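Ticket 3433
Site: Skoster linen plant, clean side
Equipment: tunnel finisher, line 3
Opened: 2006-12-10
Priority: high
Status: monitoring

Reported fault
Scrub tops and patient gowns leaving the finisher damp at the collar and along the seams. Trousers and flat pieces are fine. Night shift put two trolleys back through and the second pass came out dry, so the load was delivered but late. The hospital has not complained yet.

First checks
Steam pressure at the header normal. Chamber temperature on the panel matches the setting. Conveyor speed had not been touched since November. Lint screens were dirty, cleaned them, no change on the next batch.

Checked the extraction time on the washers in case the garments were arriving too wet. Washers 1 to 8 all on the usual programme. Weighed a bag of gowns from each before hanging and found nothing out of line. Washer 9 was down for a door seal and has not fed this line all week.
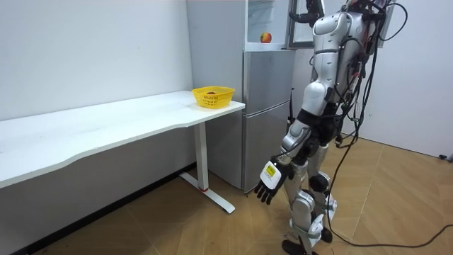

Refrigerator with the upper door open, next to the long white desk.

Second visit
Opened the access panel on zone two. The circulating fan was running but the air at the top nozzles was weak compared with zone one. Belt tension fine. Damper linkage on the left had come off its pin, so the damper was sitting nearly shut whatever the panel said. That would account for the collars, which hang nearest the top nozzles.

Refitted the linkage with a new split pin from the van. Ran a rail of gowns. Better, but the seams were still damp on the heavier ones.

Carrier asked whether the setting could just be turned up. Advised against it. The polyester gowns already come out close to the limit and the print on the back starts to lift if they are overheated.
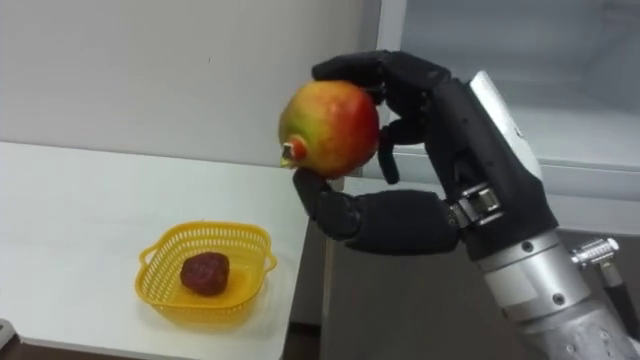
Pomegranate held over the table, with the yellow basket below.

Third visit
Rakel sent the replacement steam trap for zone two. Old trap was passing condensate in short bursts, which fits with the patches being worse at the start of a shift. Fitted the new trap, blew down the line and let the chamber come up to temperature before loading.

Ran three rails: one scrubs, one gowns, one mixed. All dry at collar and seam on the first pass. Conveyor left at the normal speed.
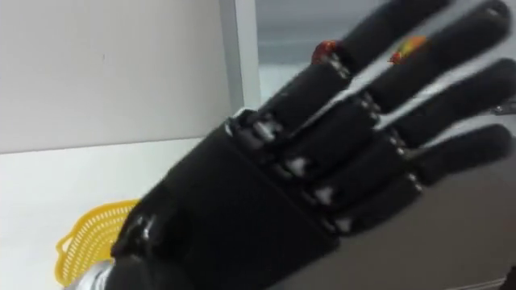

Panel reading for zone two is still a few degrees above what the hand probe gives. It was like that before the fault and the operators are used to it, but the sensor should be changed at the next planned stop. Drira has the part number on the spares list under the old description, so please quote both when ordering.

Outstanding
Damper linkage on zone one to be checked for the same wear. Not reachable with the line running.
Zone two sensor, order and fit.
Door seal on washer 9 is a separate ticket, do not add notes here.

Shift leads to feel the collars on the first rail each morning and write the result on the sheet by the unloading end. If anything comes out damp, stop loading that line and ring the workshop before changing the speed or the temperature. Ticket stays open until a full week of sheets is in.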